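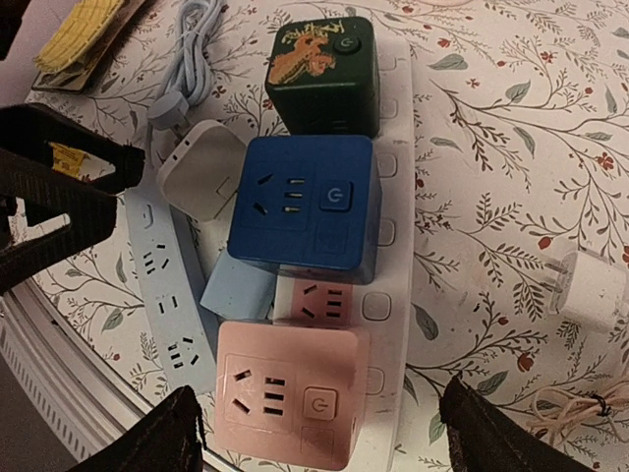

Speaker notes, perception and planning session, 05/02/2025
Harish Pandey

Slide 1. Title

Say hello, thank the organizers, thank the lunch people too. I have 33 minutes and I know myself, so if I'm still on slide 4 when the clock says fifteen, skip the calibration story. (It's a good story. Tell it at the break.)

This is a talk about software. I'll mention motors once, near the end, and I'll apologize when I do. What I want to talk about is the stretch of code between "the wrist camera has a picture" and "the arm has somewhere sensible to go," and how much longer that stretch got when we moved off tidy parts bins and onto the kind of stuff people keep on their tables.

Slide 2. Power strips and their friends

Leave this one up for a bit and let people look. Ask the room: how many separate things would you want your planner to know about? Wait for hands. People always give different answers, and I love that, so let them argue for a minute.

Then go through what makes it hard for us. The cube sockets sit on top of the long white strip and hide much of it, so a segmenter that only trusts visible pixels wants to hand you pieces of a strip instead of a strip. The deep blue cube and the pink one each have a outlet and a square button on top, and the white strip has its own row of buttons down the side. So "find the button" is a terrible query. Which one? Whose? And the cloth has a printed pattern of branches and flowers, and our old edge detector was extremely fond of branches.

Also cords. I'll come back to cords.

Slide 3. What we had before

Our first pipeline, the one we called Paro, was four stages in a row: segment, fit a box, score grasps, plan. Each stage took the best answer from the one before and threw the rest away. I'm still a bit attached to it, I wrote most of it one very hot August, and on single objects it was lovely. On piles it would make one confident mistake at the top and then spend the rest of its time planning beautifully around something that wasn't there.

Slow down here. This is the main point of the first half and last time at Clenderstead I rushed it.

Slide 4. Keeping more than one guess

What we do now, in Shehata, is carry 3 hypotheses for the layout all the way to the planner. Each one says what the objects are, which rests on which, and what we think carries on underneath. The planner scores a motion against all of them and prefers the one that's acceptable in every version, even if it's not the best in any.

Someone will ask why 3. We tried more and the planning time got uncomfortable, we tried 2 and they tended to be nearly the same guess. There's no theorem behind it, I wish there were.

Slide 5. Support graph

Draw this on the whiteboard if there is one. Arrows go from the thing on top to the thing underneath. Take from the top, re-observe, rebuild the graph. Mention that re-observing costs us roughly 105 milliseconds and that I was against it for months, and I was wrong, and my colleagues at Plosteck have been very gracious about that.

Slide 6. Cords

Take a sip of water.

A cord breaks the graph, plain and simple. It can be over one thing and under another and attached to a third. We don't model the full shape. We mark cord regions as "may be connected," and any lift that starts near one gets a slow first few centimeters with a force check before the planner commits. If the pull feels like more than the object ought to weigh, we put it down and pick a different hypothesis. (Motors! Apologize now.)

Slide 7. Tooling

Please don't cut this slide for time, Harish. The replay viewer did more for us than any model change. Every decision gets logged with the hypotheses that were alive at that moment, and you can scrub back and see which guess the planner was listening to. Show the short clip. If the clip won't play, describe it and move on, don't fiddle with the laptop.

Slide 8. Still open

Same-looking parts on different bodies. Thin prongs, which our depth sensor mostly ignores. How to tell when all the guesses are wrong together.

Questions. Repeat each one into the microphone before answering, the back row couldn't hear last time.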